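Section 4. Connecting the Faltby Desk Lamp to Power

Revised 10 Mar 2022

4.1 Before You Begin

Read this section in full before plugging in the lamp. The Faltby lamp is intended for indoor use on a level surface. The adapter, the cord and the lamp head are supplied in separate bags. Keep the bags away from small children.

CAUTION: Use only the adapter supplied with the lamp. Other adapters may fit the socket but can damage the light unit.

4.2 Connecting the Lamp

1. Place the base on the desk and remove the protective film from the underside.
2. Push the lamp head onto the stem until it clicks.
3. Insert the small end of the cord into the socket at the rear of the base.
4. Plug the adapter into a wall outlet or a power strip.

Where a power strip is used, it should lie flat and remain within reach. Do not connect one power strip to another, and do not cover the strip with paper or cloth.
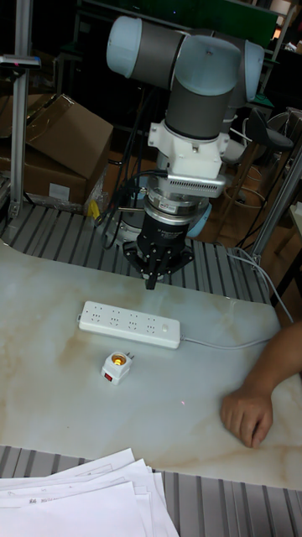
The cord must not be pulled tight or run beneath a rug. Leave enough slack for the lamp head to turn fully in both directions.

4.3 First Use

1. Press and hold the touch button for three seconds. The lamp lights at its lowest setting.
2. Tap the button to move through the four brightness levels.

NOTE: The lamp keeps the last setting used when it is switched off at the button. Unplugging the adapter clears this setting.

If the lamp does not light, check both ends of the cord, then see Section 5, Troubleshooting.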